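Venicoの「古着回収ポイント」、増えたのは店頭の箱だけか

衣料品チェーンのVenicoは12月から、不要になった服を店頭で引き取り、1点につき200円分のポイントを付ける制度を全店に広げる。先行した19店舗では、昨秋からの回収量が「想定を大きく上回った」という。ただ、その想定がいくつだったのかは発表資料のどこにも書かれていない。

対象は洗濯済みのTシャツ、シャツ、ズボンなど。下着と靴は受け付けない。ブランドは問わず、他社製品でも持ち込める。客は服をたたんでカウンターに出し、店員が状態を見てその場でポイントを付ける。

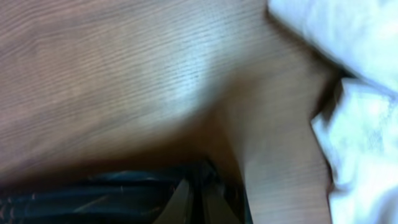

気になるのは引き取った後の行き先だ。同社は「再販売または再資源化」と説明するが、内訳は公表していない。選別を請け負うFunoにも問い合わせたが、契約上答えられないとの返事だった。先行店舗の一つでは、ひと月に1379点が集まったという数字だけが出ている。そのうち何点が再び誰かに着られたのかは、広報担当のCorinne Boateng氏も「集計の方法を検討中」と述べるにとどめた。

ポイントの使い道にも首をかしげる。有効期限は9日間で、使えるのは新品の購入時に限られる。服を減らしに来た客に、翌週また服を買わせる仕組みに見えなくもない。回収が環境対策なのか販促なのか、同社は「両方を目指す」としている。

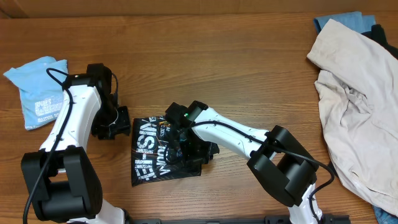

Mei Szabo氏は、期限の短さよりも値札の方が問題だと話す。3枚出してもらえるポイントでは靴下くらいしか買えず、結局は現金を足すことになる。それなら近所の人に譲った方が早い、という。一方で、捨てるよりは気が楽なので次も利用するつもりだとも語った。

Venicoは来春をめどに回収実績を公表する方針だ。再販売と再資源化の比率がそこに含まれるかどうかについては、明言を避けた。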